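Housework, 1000 takes at a time: Larnus teaches its robots by tidying up in front of them

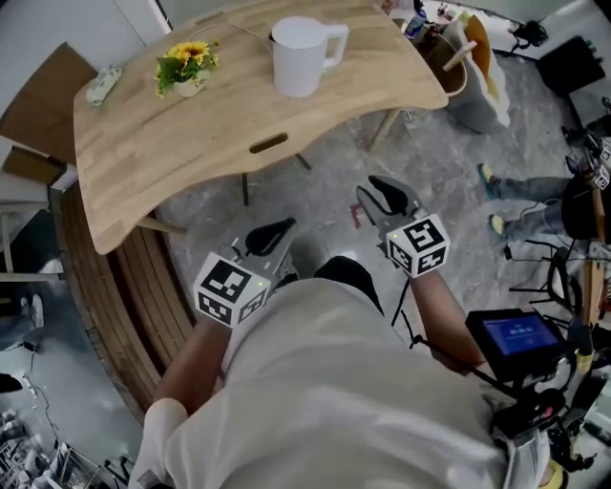 So how does a robot learn to clear a table if no robot is in the room?

It learns from a recording of human hands doing the job. A person carries a pair of grippers much like the robot's own, and the movement of each one is logged along with the video, which gives the software something it can copy.

Larnus, a robotics group with premises at Gillside, has put out the first results from a project called Wisska, and they will please anyone who has long suspected that they tidy up better than a machine. The group collected 1000 takes of ordinary household chores, all of them performed by people. Cups were moved, flowers were shifted out of the way and then shifted back. Things were put in bins.

The takes were used to train a two-armed robot, which was then asked to do the same sort of work in a room it had no recordings from. It was set 30 chores and finished 17 of them without help. Its predecessor, trained the older way by an operator steering the arms from a desk, finished fewer, though Larnus is coy about the number and says only that the comparison 'was not close'.

The attraction of the method is mostly one of speed. Steering a robot from a distance is slow and rather like threading a needle in oven gloves. A person holding the grippers directly can get through a chore at something near normal pace, and can do it in any room with a table in it. The patterned markers on the grippers let the system work out where each hand is and which way it is turned.

'We used to get a good morning's work and have almost nothing to show for it,' said Gøran Kristiansen, who leads the project. 'Now we get a good morning's work and the place is tidy as well. Then we have to mess it up again for the next take.'

The messing up matters more than it sounds. An early batch of more than 200 takes had to be thrown out when it was found that everyone had been putting things back in exactly the same spots. The robot trained on that batch was superb so long as nothing in the room had moved by the width of a thumb, and hopeless otherwise – a temperament familiar to anyone who has shared a kitchen. People recording are now given a fresh layout before each take and told not to improve on it.

There are gaps. The robot still struggles with anything soft, and folding was left out of the trial altogether. It is slower than the people it learned from, and when it drops something it tends to carry on as if it hadn't. Kristiansen puts this down to the recordings, in which the people hardly ever dropped anything. The next round will include deliberate fumbles, and he reports no shortage of talent on that front.

The second stage moves to a larger site at Ljungberg in March, where recording will start at 7am and two people will work at the same table for some of the takes. Larnus wants to see whether the robot can learn to pass an object to somebody and let go of it at the right moment. In tests so far it has managed the first part.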